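I have been trying to learn the names of the apples in my late aunt's orchard at Fuvcombe, and I am finding it slower going than I ever imagined. She planted most of them herself and never labelled a single one, because of course she knew them all by sight, the way you know your own cousins.

By May the blossom was nearly over and I had managed to put a name to four trees, which felt like a triumph until I remembered how many were left! The one by the gate is a Birnine, a sharp little cooker that goes to froth if you so much as look away from the pan. My aunt used to make it into a sort of butter, boiled down with cider and hardly any sugar, and we had it on toast at her kitchen table until we felt quite ill. I have tried it twice since and burnt it both times - I think she stirred more than I have the patience for.

The old tree at the bottom, the one with the split trunk, is still a puzzle. The fruit keeps until after Christmas and tastes faintly of pears by then, and I had more or less settled on it being a Hatmont.
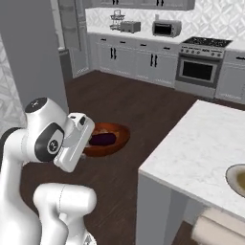
Po-yen Poon wrote to me after my last post to say that a Hatmont would never keep past November, and that I ought to cut one across the middle and look at the core before I get too attached to the idea. So I shall have to wait for autumn and do just that, and in the meantime the ladder needs mending.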